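Hondance Quartet: progress report to the Grakness Fund

Recording of the four new quartets began in January and three are finished. Feven Abera produced all the sessions, with Driss Shawky as engineer. The last piece needs one more Saturday, as Jayson Ocampo had a wrist strain and could not play the second day. 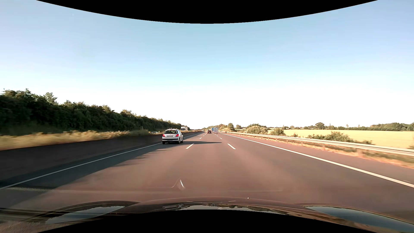 Editing is under way. We have approved first edits of two works and sent notes on the third. Spending on the hall and piano tuning so far comes to £1069 of the £1504 set aside. The tuning was for the quintet we are adding as a filler, with Teodora Živković at the piano.

Concerts: we gave the programme twice, in Yap Hall and at Huvix Arts Centre. Yap sold 80 tickets and Huvix over 100. Jomar Tolentino led a short talk before each one.
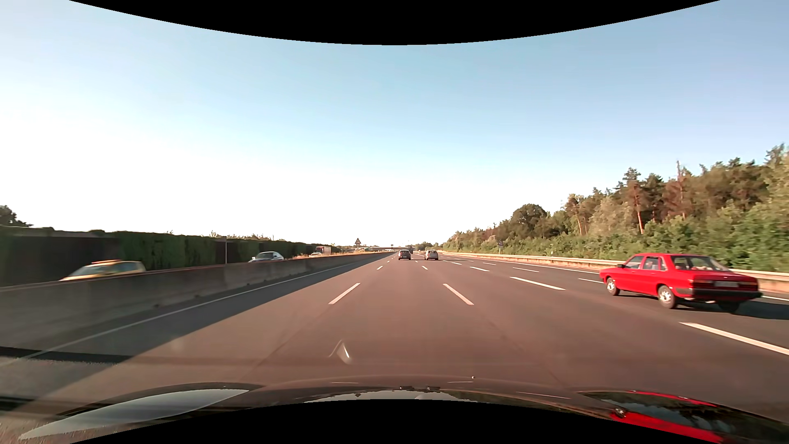 Will the disc still be ready for the spring tour?
We expect finished copies a week before the first date, provided the last session goes ahead as booked. The booklet notes are written and with the designer.

The remaining hall invoice will follow with our next claim.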